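The planner should be allowed to say it does not know

Most manipulation software I have reviewed in the past few years shares one design decision that is rarely written down. The perception module emits a single state estimate, the planner consumes it as fact, and the controller executes whatever the planner returns. Uncertainty is computed in the first stage and thrown away at the first interface. My argument is that this interface is the wrong place to lose it, and that teams keep trying to buy back the lost information with larger perception models when a small change in the message format would do more.

The case I know best is paper. I work on the planning side of Stoteo, a task planner for two-handed tabletop work, and since March the benchmark suite has included sheet handling: pick up, square, fold, crease, hand over, place in a tray. Paper was Felista Nzioka's choice. Her reasoning was that rigid parts had stopped telling us anything. A block has a pose, and once the pose is known to within the gripper's tolerance the rest is bookkeeping. A sheet of paper has a pose only when it is lying flat and left alone. At any other moment it has a shape, and the shape depends on how it has been handled.

The first version of the sheet module did what everyone does. It fit a rectangle to the visible white region, returned four corners with a confidence value, and passed them down the pipe if the confidence cleared a threshold. On a bare table this worked well enough that we nearly shipped it. On a table with anything else on it, the failures fell into groups that had little to do with the quality of the segmentation.

One group was occlusion by the hands themselves. During a fold, the two corners that matter most are under the fingers. The fit returned corners anyway, extrapolated from the edges it could see, and reported high confidence because the visible edges were straight and the residual was small. The number was correct as a measure of fit. It was useless as a measure of whether a corner was where the planner thought it was. A half-folded sheet and a narrow strip cut from a sheet produce the same straight edges from overhead, and they call for different next actions.

A second group was identity. Put several white sheets on a table and overlap them, and the rectangle fitter will find a rectangle. It may be made of one side from one sheet and two sides from another. Raising the threshold removes some of these and also removes a good number of correct fits, which is the usual bargain and a poor one.

The third group was white things that were not sheets. Labels, lids, cloth, the rim of a pot. These are easy to fix one at a time with more training data, and that is the trap. Each fix is real, each one improves the score, and the structure that converts a doubtful reading into a certain one remains in place for the next object.

What we changed

The revised interface, which went into the Kaijage branch, carries a set of hypotheses instead of a state. Each hypothesis is a full assignment: which visible regions belong to which object, which edges are cut edges and which are folds, which corners are observed and which are inferred. The planner receives up to four of these with weights. There is also a remainder term for the probability that none of them is right. Four was chosen by budget. With a cycle time of 90 milliseconds the planner can evaluate that many branches for short action sequences and still have room for the collision check.

The remainder term is the part I would defend hardest. Most multi-hypothesis trackers normalize the weights to one, so the filter is always sure that the truth is somewhere on its list. When the list is bad, normalization hides it. If the remainder is kept as an explicit quantity, the planner can act on it directly. When it is small, proceed. When it is large, choose an action whose outcome will shrink it, such as lifting a finger, shifting the sheet toward clear table, or waiting for a cycle. None of this is new in theory. Planning under partial observability has been in textbooks for decades. What I am complaining about is that the practice stops at the module boundary, because the message type was defined early by somebody who needed a pose.

Three objections

Upendo Lyimo, who maintains our controllers, has argued against this design in every review, and her objections are better than most of the arguments in its favor.

Her first is latency. A planner that considers several worlds is slower than one that considers a single world, and a slow planner near soft material does damage a fast one avoids. I accept the premise. In our logs the median cycle grew, and the tail grew more. My reply is that the extra time is spent only while hypotheses disagree about the next action. If all of them say to press down on the same edge, the branches collapse before the expensive part. Disagreement is concentrated in a few moments of a task, and those are the moments when the old system was quick and wrong.

Her second is calibration. Weights are only useful if they mean something, and ours come out of a learned model that has every incentive to be overconfident. This is a fair hit. We calibrate against a held-out set of 1,000 annotated frames, and the calibration drifts whenever the surface or the lighting changes. A glossy table with a window behind it is especially bad. I do not have a clean answer. I would say only that a poorly calibrated distribution can be inspected and corrected, while a threshold applied inside a perception module cannot be seen from outside at all. We found our drift because the weights were in the log.

Her third is the one I think about most. A planner that is permitted to say it does not know will say so often, and engineers will stop improving the perception because the system fails politely. She has seen it happen with Fletetti, where a fallback to operator assistance was added as a safety measure and was soon handling most of the difficult picks. I agree that this is a real hazard. The remedy is to treat every information-gathering action as a cost, report it beside the success rate, and refuse to publish one number without the other. A task completed with 3 extra looks is a different result from the same task completed with none.

Tooling is where this gets decided

It would be pleasant if such questions were settled by argument. In my experience they are settled by the viewer. The debugging tool that shipped with our old stack drew one overlay per object: a green rectangle, four dots, a label. Every engineer who used it absorbed the idea that the system had one belief, and every bug was filed as a perception bug or a planning bug depending on whether the rectangle looked right. There was no category for "the rectangle was a reasonable guess and the planner should not have bet on it."

Kirudlow, the replacement viewer, draws all live hypotheses at once with opacity proportional to weight, and shows the remainder as a bar along the side. It is ugly and new people dislike it. A week later they are filing different bugs. They write that two hypotheses separated late, or that the planner chose an action that could not tell them apart. Those reports lead to fixes in the planner, where a large share of the faults had been all along.

The viewer also changed what we annotate. Under the old scheme an annotator marked corners, including the ones under a hand, and was told to make a best guess. Those guesses entered the training data as ground truth. We had been teaching the network to be certain about things the annotator could not see. The new scheme has three marks: observed, inferred, and cannot tell. Agreement between annotators improved on the first two once the third was available. Annotation is slower, and I would pay that cost again.

It helps to look at the material with the interface in mind. A still of two hands on a sheet is a modest thing, but count the claims a single-state message would have to make about it. Which white region is the work piece, and which are bystanders? Is the long edge a fold or a cut? What is between the fingers? People looking at the same still will hedge on at least one of these, and they are not bad at seeing. They have the advantage of being allowed to hedge.

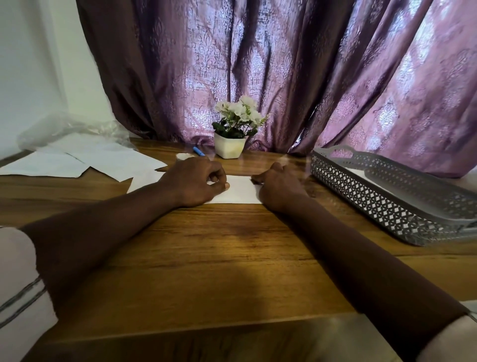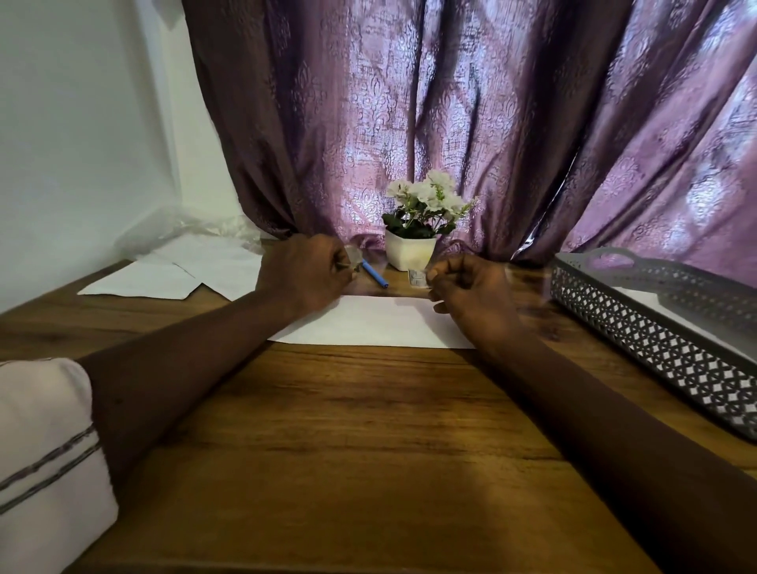 Bench task, person's own hands. The narrow sheet in the first still may or may not be folded. In the second, a sheet lies flat and the objects at the fingertips are small enough that we would mark their class "cannot tell."

In the first of these, both hands are on the sheet and one of them reaches its right edge. A rectangle fitter will do well on it. The crisp straight sides will give a low residual, and the message will go down the pipe with no field for whether the paper is folded, partway through a fold, or simply narrow. In the second, the large sheet is the easy object. The transparent item at the left hand is the hard one, and a system that has to name it will name it.

My recommendation to anyone starting a manipulation stack now is narrow. Before choosing a model, define the message between perception and planning, and give it room for more than one interpretation and for none. Leave the weights crude if necessary. Log them from the first day. Draw them in the viewer so that people have to look at them. If the planner ignores everything but the top entry for the first year, little has been lost, and the field will be there when somebody needs it. Adding it afterward took us most of a quarter and touched every module we had, including two whose authors had left.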